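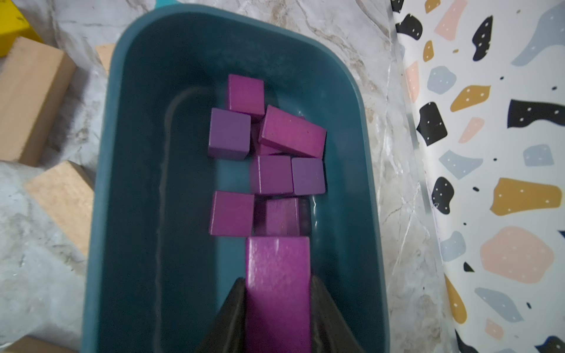
**Week 6: the Lomer cell and its 28 phantom grasps**

Read before lab. Bring the Pollico grip log, printed, with your own pencil marks on it.

Task: painted wooden blocks into the bin, plain ones stay on the counter. A child could do it, and a child would notice when she dropped one.

What went wrong in August:

- 601 picks attempted, 28 logged as "held" with nothing between the fingers.
- The controller took *fingers stopped moving* to mean *fingers have a block*. Fingers also stop when they meet each other.
- The arm then carried its air to the bin with great care and released it.
- The fault flag did go up. It went to line 1,766 of a file with no readers.

Suha Abou Jaoude's fix was to check the finger gap as well as the motor current, and to halt after 3 misses in a row. Vasley had proposed a bigger motor.

**For lab**

1. Find the first false "held" in your log.
2. Pick a gap threshold. Defend it for a long block and for a cube.
3. Say what the arm should do if the block slips *after* the check. "Stop" earns half credit.

Hands out of the cell until the enable light is off. Off, as in dark.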